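Section 11: Setting Up the Wrist Camera and Gripper for Soft Goods

This section covers the Veltham packing cell when it is used with open luggage. It applies to cells fitted with the Tredoleck two-finger gripper. Complete Section 10 before starting.

Caution: Keep the arm in hold mode whenever hands are inside the cell. The gripper can close without warning when the enable switch is pressed.

1. Place the open suitcase on the work surface and secure the lid so that it cannot fall forward.
2. Lay a folded garment in the case, then a second garment of a contrasting color on top.
3. Move the arm to position 22 and open the live view.
4. Jog the wrist until a finger tip appears beside the collar of the upper garment. The collar seam should be in focus.

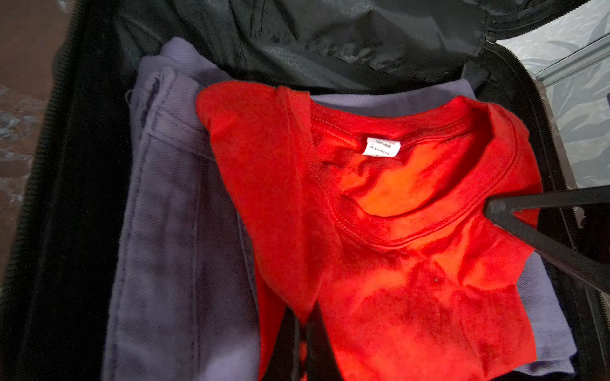
R. Lozano
Technical Documentation, Starngate Service Office

With a red T-shirt over lavender-gray pants, as in this view, the edge between the two garments is easy to find. Bright highlights on the upper garment are acceptable if the collar stitching remains clear. If it does not, lower the exposure one step and repeat step 4.

5. Set the closing force to 20 percent. Do not exceed this value for knit fabrics.
6. Check that both zipper tracks are outside the planned path – a finger caught in the teeth will trip the wrist sensor.
7. Run the test lift at slow speed and save the settings.

Note: Fault code 124 means that the wrist sensor was tripped. Release the gripper by hand, clear any loose thread from the finger pads, and return to step 3.

Wipe the camera window with a dry, lint-free cloth at the end of each shift. Replace finger pads in pairs.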